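Dela Tetteh has been making sourdough rye in the town of Tindall for long enough that people stop her in the hardware store to talk about crumb. She doesn't mind a bit. When I rang the bell of the narrow brick house on the corner, she had the door open before I'd let go of the button, and she had me sitting down with a slice of something dark and seedy before I'd found my pen.

"I was a bookkeeper for Sinitz for years and I liked it fine," she told me, cutting a second slice I hadn't asked for but was very glad to get. "But I'd come home with nothing in my hands, you know? Then one June my aunt sent me a jar of her starter, wrapped in three dish towels, and I thought, well, I'd better feed the poor thing."

The first loaves were bricks. She gave them to a neighbor, Dale MacDonald, who ate every one of them toasted and said nothing unkind. He is still on her list, and he still gets the first loaf out of the oven on baking days.

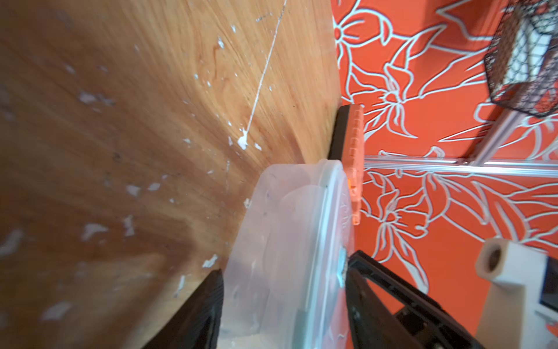
Is it the same starter today?

"Same one, and I've only come close to losing it two times," she said. "Once I went to visit my sister and left it on top of the radiator - I could have cried. There was a spoonful at the bottom that still smelled right, so I fed that and waited, and by the weekend it was climbing out of the jar again."

The bakery itself is called Hemimier, after a word her grandmother used for bread that's a day old and better for it. It opens two mornings a week. She keeps the orders in a ledger with a green cover, and last winter, in the run-up to the holidays, she wrote down 147 loaves in one week and had to borrow oven time from the church kitchen up the hill. She laughed about it when she told me, though I gather she didn't laugh much that week.

I asked about the flour, and this took us through most of a pot of coffee. She buys it from a small mill out at Zisgate, about 37 miles away, and she drives there herself because she likes to rub it between her fingers before she pays for it. 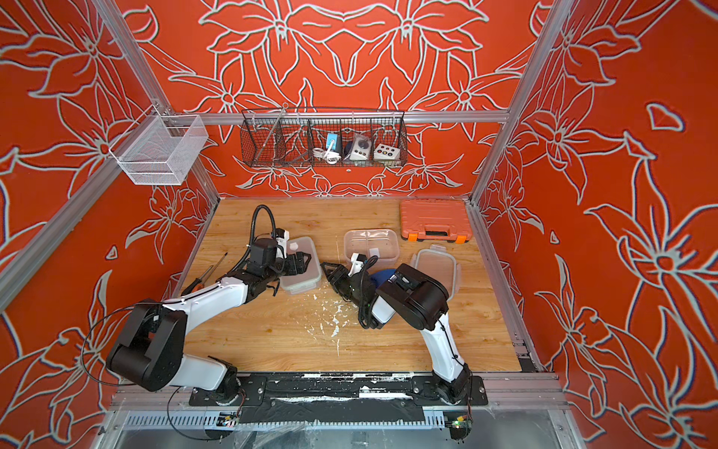 What should a beginner bake first?

"A plain loaf with mostly white flour and a little rye in it, and then the same loaf again," she said. "Make it five times before you change one thing. People want to put walnuts in on the second try, and I understand, I love a walnut, but you won't know what the dough was trying to tell you."

She has plans, of course. There's a Saturday class she'd like to start, and a caraway loaf she isn't happy with yet (I tried it, and I'd have been happy with it). Dale wants her to take the empty shop by the post office, and she goes back and forth. More room would be lovely, she says, but then she'd have to be nice to people at six in the morning.

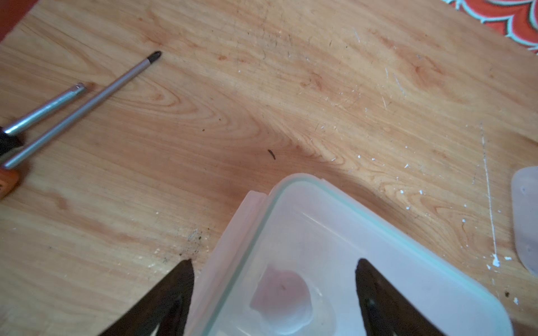
On the tabletop, a pair of screwdrivers.

The holiday orders close on 18th December, and she asked me to put that in, so now I have. Knock at the side door if the front one's locked. I went home with half a loaf under my arm, and I'm sorry to say it didn't see the next morning.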